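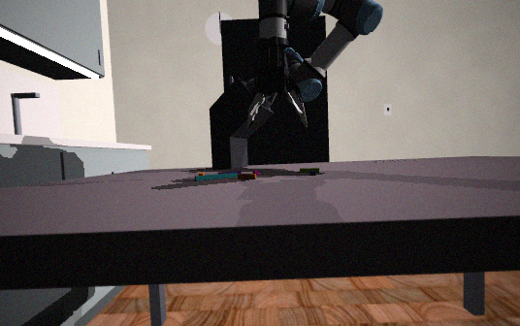

Long table with small colored pieces near the far side of the tabletop.

Dankwa Home Meals Program
Progress Report to the Jevby Fund, September 2021
Submitted by Zawadi Rashidi, Program Manager

1. Period covered

The report covers the second half of the grant year. It follows the headings in the grant agreement. Spending is reported separately by the finance office.

2. Meals delivered

The program delivered 1,894 meals against a target of 2,000. The shortfall falls almost entirely in the first weeks of the period, when the Irkumness route was suspended for bridge repairs. Residents on that route were offered shelf-stable boxes during the closure. Under the terms of the agreement, these are not counted as meals.

Deliveries on the Dankwa town route ran on schedule throughout.

3. Menu and nutrition

A revised menu was introduced following the dietitian's review. Salt was lowered in the soups and stews, and a soft-food choice is now offered every day. Residents have responded well to the baked fish. The lentil loaf was returned uneaten more often than any other dish and has been withdrawn. A bean casserole will replace it once the recipe has been costed.

4. Staffing

Both driver positions are filled. The assistant cook left the program during the period, and the post was covered by extra hours among existing kitchen staff — an arrangement we do not wish to extend. Interviews are under way.

5. Equipment and supplies

The Fund approved the purchase of 600 insulated containers from Wukex. The first shipment arrived with lids that did not close fully. Wukex accepted the return and sent replacements, which are now in use on both routes. The older foam boxes have been kept as spares. The walk-in cooler at Dankwa was serviced and its door seal replaced.

6. Matters for the Fund's attention

We request approval to move the unspent fuel allowance from the Irkumness route to food costs. The price of cooking oil and poultry has risen since the budget was set, and the current food line will not carry the program through December at the present level of service.

We also ask the Fund to confirm whether shelf-stable boxes may be counted toward the meal target in any future road closure. A written answer before the winter schedule is issued would be appreciated.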